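Week 6 notes: fabric care and reading fibers

Okay, so last week we got through cotton and linen and I promised we'd finally get to shrinkage. A few of you emailed me about ruined sweaters (Siriporn, I'm so sorry about yours!) and most of the answers are in these notes.

Start with what the fiber wants to do. Cotton yarn gets stretched while it's knitted or woven, and hot water lets it relax back to a shorter length. Wool is a whole different animal, ha. It has tiny scales, and when you add heat, soap and rubbing, the scales lock together and you get felt. Relaxed cotton can often be tugged back a bit. Felted wool is felted for good.

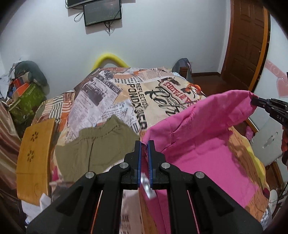
Now, synthetics. Polyester and nylon hardly soak up any water, so they dry fast and keep their size, but a hot dryer can set creases in them that you'll be fighting forever. I did this to a whole set of choir shirts once and I still hear about it.

Blends are where people get stuck. My rule is to wash for the fussiest fiber in the mix, even if it's a small share. A sweater that's 89% cotton and 11% wool gets treated like wool in my house, full stop.

**For next class**

- Read the Bidine handout on care symbols, all 4 pages
- Bring one thing you've shrunk or stretched (Jad, the hat counts)
- Cut a square of plain cotton, measure it, wash it hot, measure it again and write down both numbers

Leonilde has the spare rulers if you need one. Please measure along both directions of the cloth, the long way and the crossways way, and mark which is which with a pen before you wash! We'll put everybody's numbers up on the board and talk about why the two directions don't match.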